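Bin notes, August, 9:40 am

Zorncombe wants the small stock kept in the two deep gray bins, front and back. 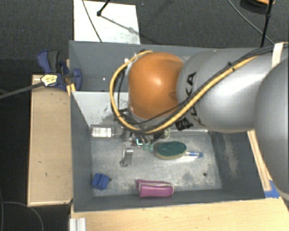
Máté Veres: leave it, deep bins are fine, nothing rolls out.

Not convinced. The front floor is scratched and stained, and a small package ends up lying against the back wall. The sheet says 816 pieces through last month, up to 282 relabeled. Scuffed labels? Maybe. I'd want to see the Orus tally before blaming the bins. Ask Emese for it. Liner quote still open.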